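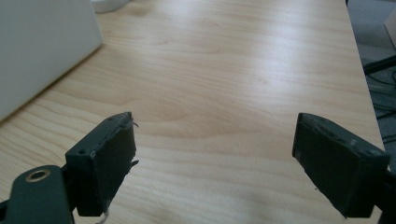

Equipment budget: what we are asking for this year

The equipment request for the Demano group goes in before the July deadline, and the draft is now on the shared drive. Damián Zavala put the first version together and Jacinto Esquivel has been through the prices. Comments are open until the planning meeting on Sat 11 March, which starts at nine in the upstairs room.

The largest item is a second set of hand-held grippers. At the moment two teams share one set, and the sign-out sheet shows that one team or the other is waiting on most afternoons. We have a quote from Kestier for five units at $324 each, with screws and mounting arms included. Shipping is extra and has not been confirmed. Beltrán also quoted, at a lower price per unit, but their fingers use a different mount and would not fit the arms we already own.

Grip pads are the item we got wrong last year. We budgeted for them as spares, a handful for the whole year, and ran out by the fall. Pads wear unevenly. One side of a pair can be frayed along the edge while the other still looks clean, and people tend to put off changing them until both are bad. The draft now lists pads as a consumable, with an order of 100 to be delivered in two batches. Please swap a pad when its edge starts to come apart, and write the date on the sheet by the parts drawer.

Fingers we can print ourselves. Damián would like to keep it that way, and the only cost in the draft is filament. If you print a set, check that both screw holes on the top edge line up before you take the old one off.

Tables came up more than once in the survey. Several people asked for matte work surfaces, as the wood tops pick up a strong sheen when daylight comes in. New tables would cost about $2,000 for the room. Jacinto has suggested trying window shades first, and the draft includes shades only. If they don't help, tables can go in next year's request.

There is also a small line for cable covers and floor clips. Cables on the carpet have been raised at two safety walks now – this one is cheap and will be ordered whether or not the rest is approved.

Not in the draft: the fixed arm from Urnivholm. We had a demonstration in the winter and most people liked it, but the price did not include the service contract, and the contract has to be renewed every year. We asked for a full figure over the life of the machine and are still waiting. Without that number it can't be compared with anything else on the list. Leasing may be possible and Jacinto is looking into it.

If your project needs something that isn't listed, send Damián the item, the supplier, a written quote and the month you need it. Requests without a quote will be held over. Please also say if you could manage with a shared unit, and for how many days a week.

The approved list will be posted here after the finance office has signed it.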